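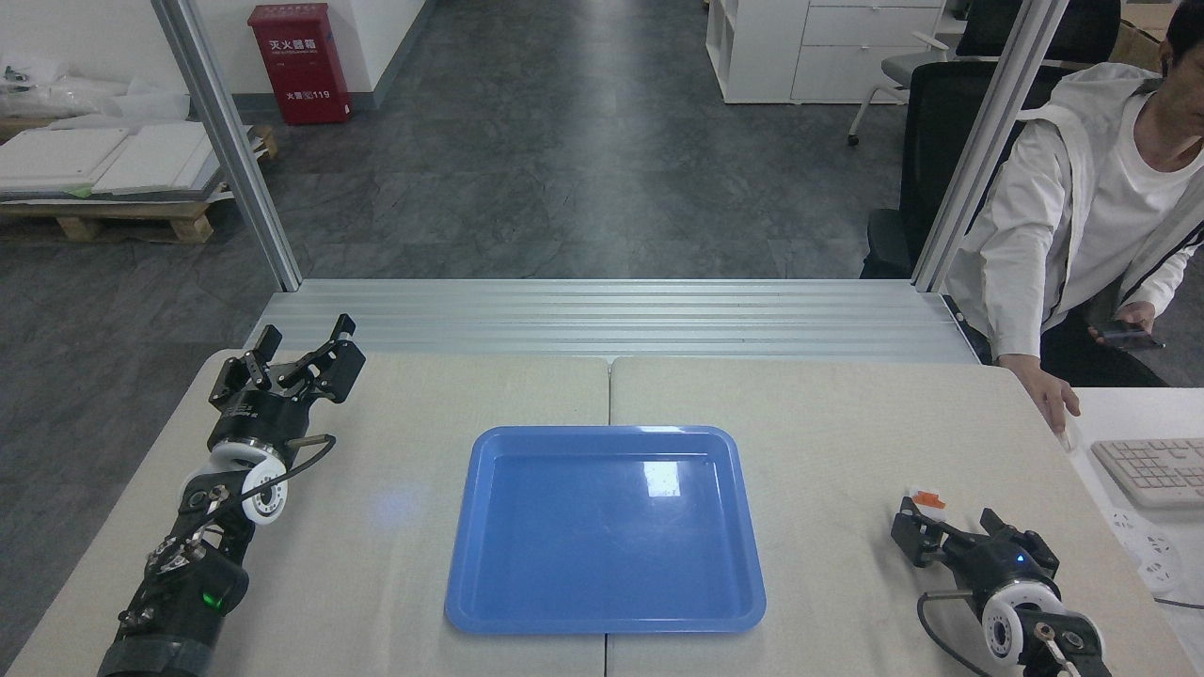
Do plastic trays really need "seasoning" before food goes on them?

Constanza Pereyra
Bought a Hamance serving tray and the seller told me to wipe it with cooking oil and leave it overnight so it won't stain. Sounds made up to me. Has anyone tested this?

Alper Dağdelen
I'd doubt it too. Seasoning works on cast iron because the oil bakes on at 400 degrees or so – try that with plastic and you'll have a puddle. Cold oil just sits there and goes sticky. Dish soap, rinse, done. For tomato stains I use baking soda paste, which helps a bit. I don't believe anyone who says it removes them completely.

Yaowalak Jitpraphai
My aunt oils hers and they look fine, but so do mine and I never have. 14 years on the oldest one.

Uthai Duangkaew
did the seller also sell oil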